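Emau Home Automation Guidance
Practical guide 7: Preparing a household chore for a machine trial

Share this guide (7)
3 comments

Introduction

This guide is intended for housing providers, training kitchens and small workshops that have been asked whether a routine chore could be given to a machine. It sets out how to choose the chore, how to have it carried out by a person using hand-held grippers, and how to judge what a machine does with it afterwards. The worked example is the cleaning of a microwave oven and its glass plate.

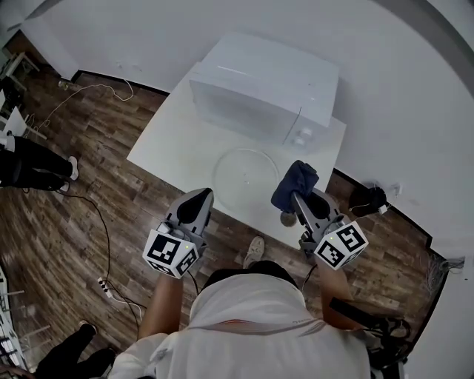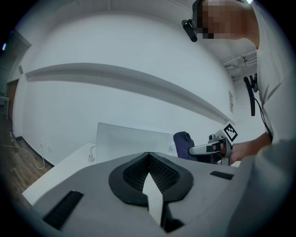

Microwave cleaning task, performed with hand-held grippers. The cloth and glass plate are shown in the first picture.

The guide was prepared by Filipa Salgado and Teresa Amaral, with comments from Yulan Wan on the sections dealing with scoring. It replaces the earlier note on table clearing, which should no longer be used.

Can machines do this work yet?

In part. A robot arm in a fixed position can wipe a flat, open surface to an acceptable standard, provided that the surface is at a known height and little else is on it. Results are much weaker where the chore has several stages, where the item is transparent or soft, or where one hand must steady something while the other works. Microwave cleaning has all of these features. A cloth changes shape each time it is picked up, and a clear glass plate is difficult for many cameras to pick out against a pale table.

Organisations should therefore treat any present trial as a test of separate steps. A supplier who offers to demonstrate the whole chore should be asked to show each step on its own as well.

Step 1. Choose a chore with a clear end

Select a chore whose finished state can be checked by looking. "Clean the kitchen" is too broad. "Wipe both faces of the glass plate and return it to the oven" is suitable. Write the end state in one sentence and have it agreed by the person who normally does the work.

Avoid chores that involve hot food, sharp tools or open flame in a first trial. The oven should be unplugged and cold before anyone begins.

Step 2. Divide the chore into parts

The parts used for the worked example were as follows:

- open the oven door
- lift out the glass plate and lay it on the table
- pick up the cloth
- wipe the upper face of the plate
- turn the plate and wipe the other face
- wipe the inside of the oven
- return the plate and seat it correctly
- close the door

Each part should begin and end with the grippers in a position that can be repeated. Lifting and seating the plate should be recorded as separate parts, even where a person would regard them as one action. In our experience seating is the harder of the two, as the plate may look level when it is not resting properly on its support.

Step 3. Set out the work area

Use a plain table at standing height, with room on all sides for the operator's elbows. Place the oven towards the back of the table and keep the space in front of it for the plate and cloth. A dark cloth on a white table is easier to follow in recordings than a white one.

Power leads and data cables should be routed away from the operator's feet before work starts. Where this cannot be done, they should be taped down. Flat shoes are to be worn.

Step 4. Carry out the chore with the grippers

The operator holds one gripper in each hand and works only with the jaws. Fingers must not touch the cloth, the plate or the oven at any point. If they do, the attempt is stopped and begun again from the start of that part.

Printed markers fitted to the grippers must remain uncovered. Long sleeves should be rolled back or a short-sleeved shirt worn. The operator should keep an even pace, slower than ordinary housework, and should avoid letting one gripper pass in front of the other for longer than necessary.

When wiping, close the jaws on a fold of cloth near its middle. A corner hold leaves too much material hanging and tends to drag across the plate without pressure. The free gripper may be used to steady the plate, with its padded jaw resting lightly near the rim. Do not squeeze the edge of the glass.

New operators commonly need a practice period before their attempts are usable. Kenna Nisbet, who supervised practice at our Geltier site, recommends that they begin with the cloth alone and add the plate once they can fold, lift and release without looking up.

Step 5. Keep a proper record

For every attempt, note the part being performed, the operator, the time of day, and whether the end state was reached. Failed attempts should be kept and marked as such. They are often of more use than good ones when a supplier wishes to know where a grip was lost.

The worked example was based on 1,105 attempts across all parts. Sites with fewer staff may prefer to begin with 500 and review the results before continuing. We do not advise setting a target of 4,000 or above at the outset – the quality of attempts falls when operators are tired, and a large set of hurried work will need to be sorted later by hand.

Step 6. Judge the machine against the same sheet

Once a supplier has prepared its machine, the same parts and the same end states should be used to assess it. The assessor should not help the machine by moving the plate or straightening the cloth between attempts, unless the sheet says that this is allowed.

Three marks are sufficient: done, partly done, and not done. A plate that has been wiped on one face only is "partly done". A plate that has been dropped, or pushed off the table, is "not done", whatever its state of cleanliness.

Record the time taken, but do not give it great weight at this stage. A machine that needs several minutes to wipe a plate may still be of value where it can work unattended. A quick machine that must be watched throughout has saved no labour.

Step 7. Decide what should remain with staff

Following assessment, list the parts that the machine completed without help. In the trials we have reviewed, wiping the upper face of the plate was the part most often passed. Turning the plate and cleaning the roof of the oven were rarely passed. Staff should continue to carry out these parts, and rotas should not be altered on the strength of a single assessment.

Mei Bellamy has prepared a short form for this purpose, which may be requested from the Emau office. Completed forms should be held with the site's equipment records and looked at again whenever the machine, the oven or the type of cloth is changed.

Equipment notes

Spare gripper pads should be kept on site, as worn pads slip on glass. Cloths should be of one size and colour within a single set of recordings. Wash them without softener. If the oven is replaced during the work, start a new set, even where the new model looks similar.

Related guides

Wiping down worktops: setting a fair test
Folding towels with two grippers
Fenus workshop trial: sorting fixings into trays
Aerts laundry room: what was passed and what was not
Writing an end state that staff can agree on

Receive new guides by email. Enter your address to join the Emau newsletter. You may unsubscribe at any time.

This website uses cookies to remember your settings and to count visits. By continuing to use the site you accept our cookie policy.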